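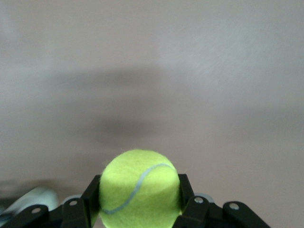 A tennis ball, with its felt and part of the seam showing.

Tennis ball

A tennis ball is a hollow rubber ball covered in fuzzy felt, made for the game of tennis and borrowed for pretty much everything else. I've been keeping up this entry for the household objects section for a good while now, and it's still the one I enjoy fiddling with most (sorry, clothespins). What follows covers how the ball is put together, the color, the seam, the bounce, how it ages, and the many second jobs it gets around the house.

Construction

The inside is simpler than people expect. Two rubber half-shells are pressed together and cured into one sphere, with air sealed inside at a higher pressure than the air in the room. That's the standard pressurized ball. There's also a pressureless kind, which gets its bounce from a thicker, stiffer rubber wall and doesn't depend on trapped air. I learned on pressureless balls and I can still tell one with my eyes shut – they feel a bit like hitting a potato, at least until they've been knocked around for a few weeks.

Over the rubber goes the felt. It's usually a blend of wool and nylon, sometimes with cotton in the backing, and it's cut into two pieces shaped like dog bones, or like a figure eight with a fat waist if you don't care for dogs. Wrap one around the core, fit the other into the gap it leaves, and the whole ball is covered with no wrinkles. I tried this once with paper and an orange and got nowhere near it!

Felt comes in heavier and lighter grades. Hard courts chew through the fuzz, so balls for those courts tend to have a tougher cover. Clay-court balls often have a tighter one that doesn't soak up as much grit.

The seam

The pale curving line is where the two felt pieces meet. People often call it stitching, and long ago there really was stitching, but on a modern ball it's rubbery adhesive. The edges of each felt piece are coated, the pieces are pressed on, and the ball is heated so everything bonds.

The line is one continuous loop. Follow it with a fingernail and you come back to where you started, having traveled over the whole ball. From any one side you only get a stretch of it, often a lazy S. A baseball's seam follows the same sort of path.

Color

Tennis balls used to be white or black, depending on the court. The yellow ball was brought into the rules in 1972, after it was found that television viewers could follow it more easily. Wimbledon kept on with white until 1986.

Now, is it yellow or green? The official rulebook color is yellow. Many sellers say "optic yellow," and my own eyes say it depends on the light. The same ball can look lemony on top and lime lower down. Botond Kozma, who edits the sports pages next door to mine, changed "yellow" to "green" in this article 3 times last March and I changed it back 3 times. We've settled on "yellow-green" for captions, and I'm only a little bitter about it.

Bounce and size

A regular adult ball is a bit over two and a half inches across and weighs about two ounces. To be approved for play it gets dropped from 100 inches onto a hard, flat surface and has to come back up to somewhere between 53 and 58 inches (there's a slightly different allowance for high-altitude balls). You can do a rough version at home against a door frame with pencil marks. Let go of the ball, don't push it, and get somebody else to watch the mark.

Temperature matters too. A ball left in a cold garage plays dead until it warms up. The fuzz does its share by dragging on the air, slowing the ball down and giving spin something to work with.

Aging and storage

Once the can is opened, a pressurized ball starts going flat. The gas creeps out through the rubber whether you play or not, and the only thing that holds it back is keeping the outside pressure up, which is why new balls come in that can with the satisfying hiss. The felt changes as well. It fluffs up first, with loose fibers standing off the surface, and then with more play it wears down until you get a bald ball that skids.

I keep mine in a Presa bin on the bottom shelf of the hall closet, and I can report that the bin does nothing for them except stop them rolling under the boots. My records (yes, I keep records) say 36 balls have gone through that bin. A screw-top pressure tube slows the decline, if you can be bothered with it after every game. I couldn't.

Uses around the house

– Chair legs. Cut an X in the ball and push it over the foot. Classrooms do this to quiet the floor.
– The dryer. Clean balls in with a down jacket help break up the clumps. Run it on low, and expect a racket.
– Sore backs. Lean against a wall with the ball between you and the knot.
– Parking. Hang one from the garage ceiling so it touches the windshield when you're in far enough.
– Scuff marks. Rub gently with the fuzzy side. I've had good luck on vinyl and terrible luck on painted stairs.

Dogs love them, obviously, but the felt is rough on teeth if it's chewed for hours, and a big dog can get a whole ball stuck in its throat. Put it away after fetch.

See also: Felt; Rubber; Dryer balls; Racket strings

Last updated: March

339 shares – 10 comments

Get new entries in your inbox. Sign up for our newsletter.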